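Tray liner

A tray liner is a sheet of paper, parchment or similar material laid in a shallow tray or baking pan to separate the contents from the surface of the vessel. Liners are used in baking, in the cooling and serving of confectionery, and in the short-term storage of small dry goods. The term covers both sheets cut to fit a particular tray and sheets taken from a roll and laid in without trimming.

Materials

Plain white paper is the simplest liner and is used for serving and storage at room temperature. It absorbs small amounts of fat and moisture and is discarded after use. It has no release coating, so soft or sticky contents may adhere to it.

Baking parchment is treated to resist grease and to release baked goods. Most household parchment carries a silicone coating. Maximum oven temperatures are set by the manufacturer and vary from product to product.

Waxed paper resists moisture but is unsuitable for exposed use in an oven, as the wax melts and may smoke. It is used between layers of fudge, toffee and similar products during storage.

Reusable liners are made of silicone or coated glass fabric. They lie flatter than paper but cannot be folded into corners, and most must not be cut.

Trays

Household trays used with liners are generally rectangular and made of aluminum, steel or tinplate. Gold-colored finishes are common on both baking pans and serving trays. On baking pans the color usually comes from a nonstick coating; on serving trays it may be a lacquer or an anodized layer. Wear appears first on the rim and at the corners, where the tray is gripped.

A rolled rim stiffens the wall and covers the raw edge of the sheet metal. Rounded corners are easier to wash than square ones but harder to line, as a flat sheet must crease or stand away from the metal at each corner.

Fitting

Three methods are in general use. In the loose method, the sheet is laid in the tray and pressed down by hand. The edges remain uneven and may rise along the walls. In the cut method, the sheet is marked against the underside of the tray and trimmed to the size of the base. In the folded method, a diagonal slit is made at each corner and the flaps are overlapped, giving a liner that covers both base and walls.

The loose method is adequate for a single bar or a few pieces placed near the middle of the tray. It is unsuitable for poured mixtures, which run beneath the edge of the sheet.

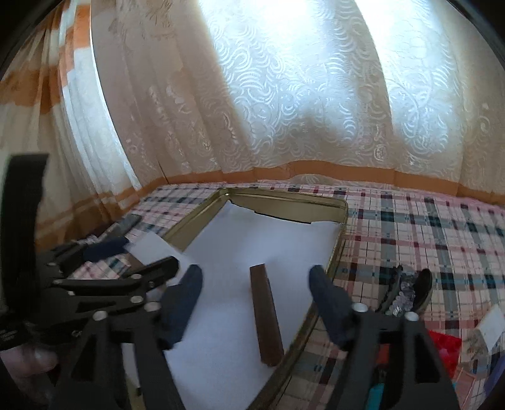

Should the paper reach all the way to the corners of the tray?

For dry pieces that are already set, full coverage is unnecessary, and a sheet that extends past the contents on every side is sufficient. For batter or any poured mixture, the paper should cover the base completely and continue up the walls.

Placement of contents

Long, narrow items are placed on the flat part of the liner, clear of any crease. A bar resting across a fold may mark or bend if it is still soft. Items left close to the wall are harder to lift out, particularly from a tray with a high rim. Chocolate and other fatty products can leave a stain on uncoated paper, and the sheet is replaced before the tray is filled again.

Household practice

A survey of household baking by Dorota Stępień and Kieran Pearce, conducted in the town of Rarkside, covered 186 kitchens. Of these, 139 kept at least one metal tray for both baking and serving, and 50 used plain paper at the table and parchment in the oven. The remaining questions dealt with storage and are not summarized in this article.

Lionel Catterall's handbook Otard recommends cutting liners in batches and storing them flat under the trays. It advises against rolling cut sheets, which then curl at the ends when laid in place.

See also

Baking parchment
Cooling rack
Sheet pan
Waxed paper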